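Giltness Residents' Board > Shared Kitchen > Two-tier shelf

Svend Oddsson
Residents are reminded that item 3 of the April kitchen notice applies to the two-tier shelf on the wooden table. Bottles and boxed goods belong on the shelf boards. The tabletop is to be kept clear for preparing food.

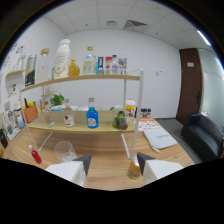
Any resident who requires more space may apply for a cupboard in Room 118.

munetti_10
I must object. The upper board is already crowded, and the notice sets no limit per household.

Hsiu-ying Lo
I support the notice in part. Drinks should stay on the lower board, and tall jars should be moved to the cupboard.

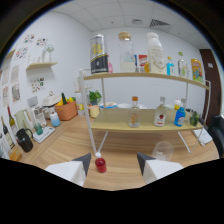 Shelf and table, shared kitchen

munetti_10
Room 118 is locked after 10 p.m. I do not consider it a substitute.

Svend Oddsson
The objection is noted. The plant may remain.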